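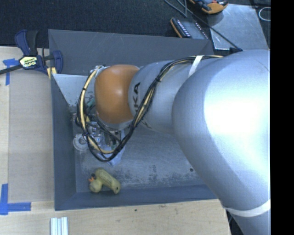 Tidying up is still slow work for robot arms, Barum trial finds

May 6, 2021

A robot arm can now pick most small household objects out of a bin without help, but it is still a long way from taking over the chore of tidying up, according to results released by Talasach, an automation research company based in Barum.

The company ran its sorting trial through April at its workshop on the edge of town. A KUKA arm was given a shallow bin and one job: find the loose item, pick it up, and set it down where it was told. Over the month the arm made 1,039 attempts. The items were the kind of thing that ends up in a kitchen drawer or at the bottom of a toy box, along with hardware such as washers and nuts that a repair shop might want sorted at the end of a shift.

Talasach said it chose the task because it is dull and comes up everywhere. Parents do it on the living room floor, and shop workers do it at the bench. Most people can clear a small bin in seconds and hardly look while they are doing it.

The arm did best with soft or chunky objects that stand well clear of the floor. Small toys gave it little trouble once the software had settled on where to take hold. Flat metal parts were the hardest. A washer lying flat gives the fingers almost nothing to close on, and a shiny surface can confuse the system that works out where the part is. In the worst runs the arm pushed the same part along the floor of the bin until it reached a wall, then stopped and waited for an operator. 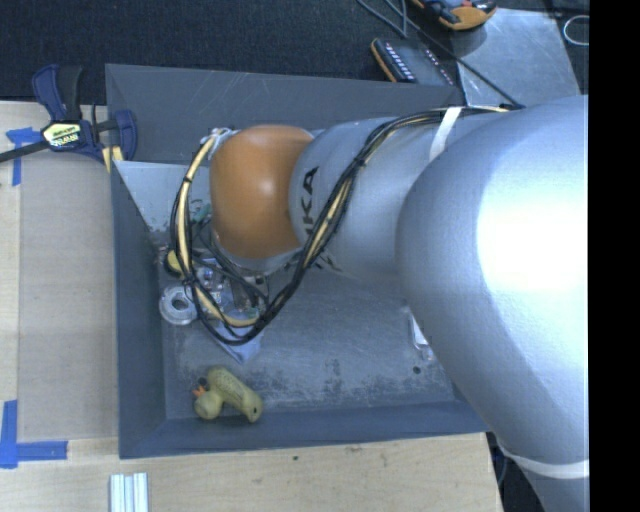
Sloped walls helped in some of those cases. A part that has been pushed against a slope sits at an angle, and the fingers can get under one side of it. The company said it plans to teach the arm to do this on purpose. People use much the same trick when they slide a coin to the edge of a table to pick it up.

Speed is the other problem. The arm was run well below its top speed for safety, and each attempt included a pause while the software chose its next move. Talasach said a person doing the same job would finish far sooner, and it does not expect that to change this year.

The company also warned against reading too much into results from a single workbench. The bin stayed in one place and the lighting was kept steady. A home has pets, rugs, bad light and objects the software has never come across. Industrial arms of this type are also too heavy and costly for a household, and they need trained people nearby when they are running.

Shops may see some benefit sooner. Dalgleish, a parts supplier that has followed the work, said it would consider a trial for sorting returned hardware, where a slow machine could be left to run after closing. The supplier said it would want the arm to go 100 picks in a row without a person stepping in. In the April trial the longest run fell short of that, though Talasach did not give the number.

Dalgleish said it has no plans to cut bench staff. Sorting returns is usually done between other jobs, it said, and often gets put off until the shelf is full.

Talasach will start a second round of tests in 3 months under the project name Jikby. It will use a wider mix of household items and more than one object in the bin at a time. Piles are much harder than single items, the company said, as the arm has to decide what to move first and may bury the thing it is looking for.

The second round is planned to last 6 weeks. A summary will be posted on the company's website when it is finished, along with a list of the items used and the number of times an operator had to step in.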